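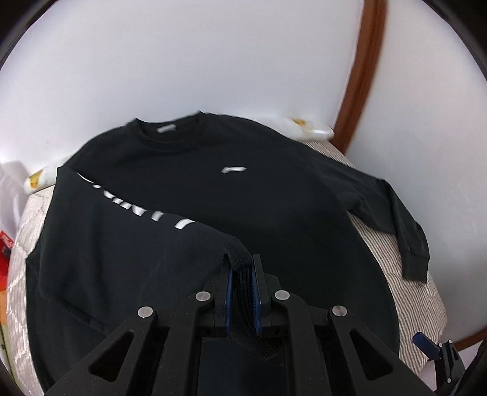

Liltora garment software: progress report to Braron
Prepared by Geetha Iyengar, Dec 26, 2024

Where we are

The October plan promised a sleeve planner that could be trusted on dark clothes by the end of the year. We have a planner. I would not yet say it can be trusted, and I would ask you to read the numbers below with that in mind.

The data set now holds 918 labelled demonstrations of people folding tops with the hand-held grippers. Maksym Pavliuk has finished the tool that lines up the left and right recordings, and it has been the least troublesome part of the work. It threw out 21 demonstrations where the two clocks had drifted apart. Those are not in the 918.

Perception

Black sweatshirts are still the hard case. The cuff finder does well when the ribbing shows up as clear lines, and badly when a cuff lies on top of cloth of the same colour. It also confuses cuffs with other ribbed folds, and at times it takes the black finger of the gripper for part of the garment. Subbarao Thomas has added a mask for the fingers, built from the known shape of the linkage. It helps. It has not been tested with the jaws half closed, and I don't accept the claim in our last note that the problem is "largely solved".

White print on a sleeve is a mixed blessing. The model seems to lean on it to work out which way the sleeve runs. We need plain black tops in the test set before anyone gets excited.
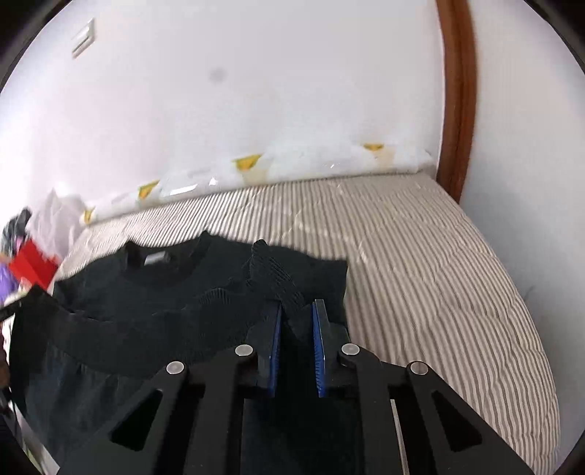 Planning

The planner picks a grasp point on the cuff and a path for drawing the sleeve across the chest. Bindu Reddy compared 2 versions on held-out recordings. The newer one gave paths closer to what people did, but all of the tops were spread out face up to begin with. A crumpled start is a different problem, and we have hardly touched it.

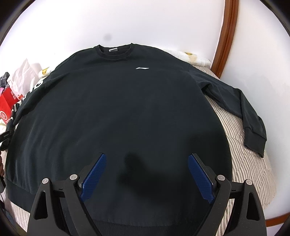
Sweatshirt face up before planning review, with a gripper at the end of one sleeve.

Tooling

The Skatska viewer lets us step through a recording with the predicted grasp drawn on top. It is slow to load and Laurier Petrenko wants to rewrite it. I have said no for now – the time is better spent on labels.

Risks and next steps

Everything so far is replay. Good agreement with a recording says little about whether an arm would hold on to the cuff, and the trial on the Rao arm has slipped by 3 weeks while we sort out the wrist driver. Before that trial we will:
- add plain black tops to the test set
- rerun the cuff finder with the jaws half closed
- report failures by cause, with no single combined score

We are not asking for more money this period. We do ask that the December milestone be marked as partly met.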